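Shop > Hand-Held Tools > Grippers > Neltach Parallel Hand Gripper

Neltach Parallel Hand Gripper, with Ribbed Blue Pads

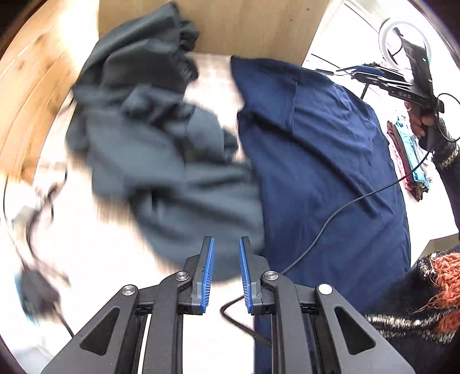

We've been selling the Neltach for long enough now to have opinions about it, and since people keep writing in to ask how it stacks up against the Naylor and the Prornberg, we thought we'd put everything we know on one page and let you make up your own mind. Get yourself a coffee. It's a longish page, and the ordering details are near the bottom if you already know what you want.

The Neltach is a hand-held parallel gripper for recording manipulation demonstrations. You hold it, you do the job, and the camera records what the fingers were up to. It has two fingers, a black linkage frame that stays open enough to see through, and ribbed pads that face each other across the opening. It comes as a single right- or left-hand unit or as a matched pair, and if your work involves anything floppy we'd gently push you toward the pair (more on that in a minute).

What we tried it on

Our bench at the Plinddale shop has become a bit of a laundry room. Lots of our customers are working on folding, sorting and hanging, and clothes are a wonderful way to find out what's wrong with a gripper. A block will forgive you nearly anything. A T-shirt won't! So we took the Neltach, the Naylor and the Prornberg, gave each one the same pile of clothes, and did 100 pickups with each, plus another 100 apiece where we had to let go cleanly onto a marked spot. That makes 200 tries per gripper, and by the end we were all very tired of T-shirts.

A missed pickup was one where the fingers closed and the cloth stayed on the table, or came up and slid out before we'd moved it to the other side. We didn't mark anybody down for ugly pickups. Some of ours were very ugly.

The Neltach missed 3. We were surprised by that and went back to check our notes. The ribs seem to do most of the work, because a single thickness of jersey tends to bed down between them and stay there, even when you only have a pinch of it. Where it did miss, we'd come in too high over a flat piece of cloth and closed on air, and we suspect the operator deserves the blame for at least one of those.

The Naylor is a lovely thing to hold, and if your hands are small you may well like it better. Its smooth pads let go of cloth beautifully, so it came out ahead in the release test. The Neltach does hang on to fleece and loose knits a little longer than you'd like, and you learn to open it all the way and give it a moment. The Naylor was less happy with thin cotton, and we found ourselves squeezing harder and harder as the afternoon went on.

The Prornberg is the strongest of the lot and the one we'd hand to someone picking up bottles or tools. With clothes it felt like wearing oven mitts. Its fingertips are thick, and getting one of them under the edge of a flat garment took more fiddling than we had patience for. It's a good gripper that we were asking to do the wrong job, and we stock it happily.

One hand or two

You can do a surprising amount with one. Picking up, dropping in a basket, dragging a sleeve straight, all fine. But as soon as you want to unfold something you need a second pair of fingers to hold the other corner, and people who order a single unit for laundry work very often come back for its partner. The pair is matched before it leaves us, so the opening reads the same on both sides, and you won't have to calibrate one against the other on day one.

If you're adding a second unit to one you already own, please tell us the serial number on the first. We can match to it from our records, and it saves you an evening.

Cameras and light

The mount takes the wide-angle cameras most people are using for this kind of recording. We like a very wide lens, because you want the fingertips, the table and a good bit of the room all in view at once, and you stop minding the curved edges after a day or so. Do check that both fingertips stay in view with the gripper fully open and fully closed before you tighten everything down.

Quick arm movements will smear the cloth in your recording, especially if the room is dim. There are two cures: slow down, or add light. We'd do both. A bright window is welcome but watch where it sits, since facing straight into it washes out the far side of the room and makes dark fabric harder to read. Dark clothes on a white table work nicely. Dark clothes on top of other dark clothes are the real test of any setup, and we'd suggest recording a few short takes of that before you commit to a long session.

Cables

We want to be upfront about this one. The Neltach is a wired tool, and the cable has a mind of its own. Leave a little slack where it curls through the linkage so the fingers can travel their full range, and then keep the long run behind your elbow if you can. A cable lying over the clothes will get picked up along with them sooner or later. A soft strap at the forearm helps a lot, and we put two of those in every box. If you wear long sleeves (our shop is chilly, so we do), put the strap on over the cuff.

There's talk of a battery version from Neltach. We haven't had one on the bench, so we can't tell you anything useful about it yet.

Feel and wear

The trigger is light at the start and firms up as the fingers close, and most people get used to it inside a morning. Long sessions are tiring with any hand-held gripper, this one included, and we take a break every 47 minutes, for the simple reason that somebody set the shop timer to that once and it turned out to suit everyone.

The pads are the part that wears. Lint packs into the ribs and they start to feel slick, so brush them out with a dry toothbrush at the end of the day. If that doesn't bring the grip back, wipe them with a damp cloth and let them dry before you use them again. Please don't use solvent. Replacement pads are sold in sets, and you can swap them at the bench without taking the linkage apart. While you're there, check that the bolts on the arms are snug. Snug is plenty, as overtightening makes the fingers stiff to move, and we've had a couple of units sent back to us as faulty that only needed a bolt backed off a touch.

What comes in the box

Single unit: gripper, cable, camera mount, one spare set of pads, two forearm straps, hex key, printed setup sheet.

Matched pair: everything above for each hand, plus the matching record and a padded carry case.

Camera, lights and recording computer are sold separately. We're glad to look over your parts list before you order, and we'll tell you if you already own something that will do.

Ordering and returns

Singles normally ship from stock. Pairs take a little longer because we match them on the bench here. If you're torn between the Neltach and one of the others, ask about the loan kit, which has all three grippers in it along with the mounts. Try them on your own table with your own things, send the kit back when you're finished, and the loan fee comes off whichever one you buy.

Unused grippers can come back for a full refund. If yours has been used and it just isn't right for your work, write to us anyway and tell us what you were trying to pick up. We can often sort it out with different pads or a swap to the Naylor, and we do like hearing what people are working on.

Page last updated June 2, 2025.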